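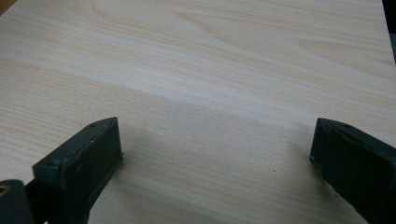 Pale wood surface with fine grain lines

Wood grain

Wood grain is the direction, arrangement, and appearance of the fibers in a piece of wood. The word is used in several loosely related ways. A carpenter who planes "with the grain" is talking about fiber direction, a furniture buyer who likes "a lively grain" is talking about the pattern on the surface, and a finisher who calls a wood "open-grained" is talking about the size of its pores. Trade guides often separate these meanings by using the terms grain, figure, and texture, but in everyday speech all three are called grain.

Contents
1 Origin
2 Grain direction
3 Cuts of lumber
4 Figure
5 Texture
6 Effects on woodworking
7 Movement
8 Finishing
9 Imitation grain
10 See also

Origin

Most of the cells in a tree trunk are long, narrow, and lined up with the length of the trunk. They carry water upward and hold the tree up. A smaller number of cells run outward from the center toward the bark, in thin ribbons called rays. When the trunk is sawn lengthwise, the long cells show as streaks along the board.

In regions with distinct seasons, a tree adds one growth ring in a normal year. Wood laid down early in the growing season, called earlywood, has larger or thinner-walled cells. Latewood, formed from summer on, is denser and in many species darker. In much of the northern temperate zone the change to latewood is well under way by August. The contrast between the two makes the lines seen on a board. Species with strong contrast, such as Douglas fir and southern yellow pine, show bold stripes. Species with weak contrast, such as basswood and many maples, look nearly plain.

Tropical trees that grow all year may have faint rings or none that can be seen. Their surface pattern comes mainly from pores, rays, and changes in color.

Grain direction

Straight grain runs parallel to the length of the tree. It is the easiest to split and plane, and generally makes the strongest lumber for a given species.

Spiral grain winds around the trunk like the stripes on a barber pole. It can turn left or right and sometimes changes direction with the age of the tree. Boards and poles with a lot of spiral grain tend to twist as they dry.

Interlocked grain occurs when the spiral reverses every few years. It is common in elm, sycamore, and many tropical hardwoods. Interlocked wood is hard to split, a property valued in chopping blocks and wheel hubs and disliked by anyone making firewood.

Wavy grain rises and falls in short, fairly regular waves. Irregular grain follows no steady pattern and is found near knots, crotches, and old injuries.

Diagonal grain, also called slope of grain, can be a fault of sawing and not of the tree. If a straight-grained log is not lined up properly at the mill, the fibers will run out through the face or edge of the board. Lumber grading rules limit slope of grain in structural pieces, as strength drops quickly when the fibers leave the line of the load.

Cuts of lumber

The same log can give very different patterns depending on how it is opened.

Plain-sawn lumber, also called flat-sawn, is cut so that the growth rings meet the wide face at a low angle. The face shows arches, ovals, and long curved lines, often called cathedral grain. Plain sawing wastes the least wood and takes the least time, so most lumber is cut this way.

Quarter-sawn lumber is cut so that the rings meet the face at or near 90 degrees. The lines are narrow and mostly parallel. In oak and a few other species with large rays, the rays appear as shiny patches known as ray fleck.

Rift-sawn lumber falls between the two. It gives straight lines on the face with little ray fleck, and is often used for table legs because neighboring faces look alike.

Veneer can be sliced flat or quartered like lumber, or it can be peeled from a turning log in one long sheet. Rotary peeling follows the rings and crosses in and out of them, which produces wide, wandering patterns not seen in sawn boards.

The end of a board, where the cells are cut straight across, shows end grain. It absorbs liquid much faster than the face and holds glue and screws poorly.

Figure

Figure is the decorative look of a wood surface. It can come from grain direction, growth rings, rays, color, or a combination of these. Named figures include:

Curly or fiddleback: bands of light and dark across the board, caused by wavy grain. Found in maple, ash, and koa.

Ribbon stripe: long alternating bands on quartered faces of woods with interlocked grain, such as sapele and some mahogany.

Bird's-eye: small round spots like tiny eyes, best known in sugar maple. The cause is still not settled.

Crotch: a feather or flame shape found where the trunk forks.

Burl: tight swirls and small knots from an abnormal growth on the trunk or root.

Quilted: rounded, pillow-like shapes, found mainly in bigleaf maple.

Much figure depends on the way light meets the fibers. A band that looks dark from one side of a room may look bright from the other, an effect called chatoyance.

Texture

Texture refers to the size and evenness of the cells. Oak, ash, and chestnut have large pores that can be felt with a fingernail and are called coarse-textured or open-grained. Cherry, birch, and maple have small pores and are called fine-textured or closed-grained. Softwoods have no true pores, and their texture is judged by the size of the cells and the difference between earlywood and latewood.

Hardwoods are also sorted by how the pores are placed. In ring-porous woods the large pores are bunched in the earlywood. In diffuse-porous woods they are spread fairly evenly through the ring. Walnut falls between the two groups and is called semi-ring-porous.

Effects on woodworking

A plane blade moving with the grain presses the fibers down and cuts them cleanly. Moving against the grain, it tends to lift the fibers and break them below the surface, leaving rough spots known as tearout. On a straight-grained board the right direction can usually be read from the lines on the edge. With interlocked or wavy grain no single direction works for the whole face, and a scraper, a very sharp blade set for a thin shaving, or a sander is often used.

Sawing along the grain is called ripping and sawing across it is called crosscutting. Hand saws for the two jobs have differently shaped teeth. Rip teeth are filed like small chisels, while crosscut teeth are filed like knife points that score the fibers before removing them.

Joints are normally laid out so that long grain is glued to long grain. In a mortise and tenon, the tenon's fibers run lengthwise out of the rail, so that it is not likely to snap off under load. A short piece with fibers running across its narrow part, such as a badly placed curved bracket, has what is called short grain and breaks easily.

Movement

Wood takes up and gives off moisture with the air around it, swelling and shrinking as it does. The change along the grain is very small and is ignored in most work. The change across the grain is much larger, and it is greatest in the direction that follows the growth rings. In most species, movement along the rings is well above movement across them, which is why plain-sawn boards cup and quarter-sawn boards stay flatter.

Wide solid panels are therefore attached in ways that let them move. Tabletops may be held with slotted screws or wooden buttons, and door panels may float in grooves. In plywood, thin layers are glued with the grain of each layer crossing the next, so that each one holds its neighbors in place.

Finishing

Stain collects in open pores and end grain and darkens them. On pine, the softer earlywood takes more pigment than the latewood and the natural pattern can come out reversed. Blotching is common on pine, cherry, and birch, and is reduced by a thin sealing coat applied first.

Water raises the grain by swelling loose surface fibers. Before a water-based finish is applied, many workers dampen the surface, let it dry, and sand it lightly with fine paper. Open-pored woods can be brushed with a paste filler if a glassy surface is wanted. Sanding across the grain leaves scratches that show clearly under stain.

Imitation grain

Painting one material to look like a wood is called graining. It was widely practiced in the nineteenth century on doors and trim made of cheap softwood. The painter laid down a light base coat, brushed a darker glaze over it, and worked the wet glaze with combs, rags, and rubber rockers. A rocker pulled along a board while being tipped back and forth leaves a pattern of ovals and arches.

Printed grain is now used on laminates, vinyl flooring, and paper-faced panels. The pattern repeats at set distances. Some products are also embossed so that the surface can be felt as well as seen, and where the embossing lines up with the print it is described as embossed in register.

See also

Growth ring
Heartwood and sapwood
Knot (wood)
Lumber grading
Quarter sawing
Veneer

This page was last edited on 2/16/24.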